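Atberg Rooms simulator pack: a buyer's view

I've been putting together our equipment budget at Redstead since May, and the line that got the most raised eyebrows was this one: £1053 for a year of pretend rooms. No hardware, just a simulator licence with furnished interiors to drive a two-armed robot round in. I wanted to see what we'd be asking of a real machine before we signed for one, so I bought a seat and spent 17 evenings with it (my tea went cold a lot).

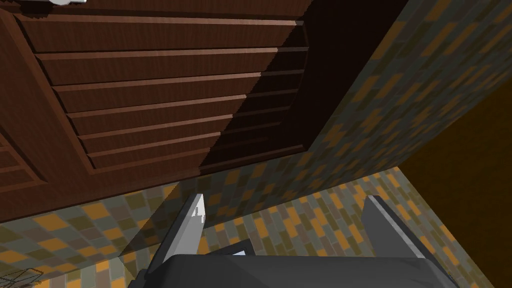
What you get for the money

Tiled walls, wood grain, windows, doors, odds and ends of furniture. The tiles are a bit loud for my taste, all mustard and olive, but I like a busy background for testing. The views from the grippers are what I'd pay for again. You soon learn how little you can see past two big grey fingers!

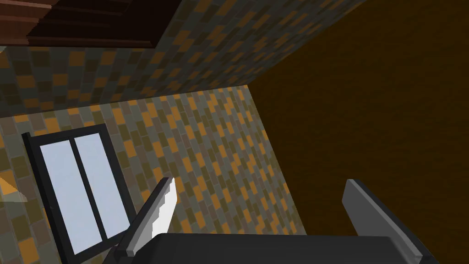
Setting up took me an afternoon, mostly fiddling with the licence file, and support at Atberg answered two emails without fuss. My grumble is the price of the second seat. Coutinho quoted us £1237 for a rival pack with both seats in it, and that's hard to argue with if there's a pair of you.

Lighting varies a lot as well, and some corners are properly gloomy.

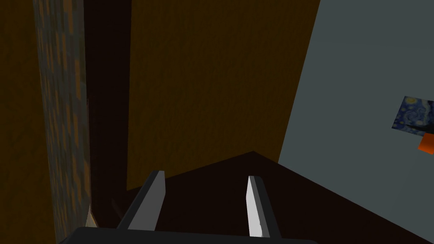 Aled Jarman
Plullasdale, 2022-06-25

Doors are where I'd put your time if you only have a trial. I went in thinking about grip strength and came out rewriting our spec for reach and wrist clearance, and I've moved the gripper spares up the list too.
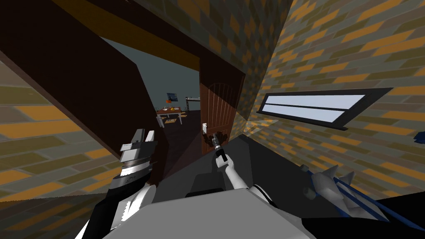 Right gripper beside the lever handle, door open to the next room.

Four stars from me, and I'll renew if they sort out the seats.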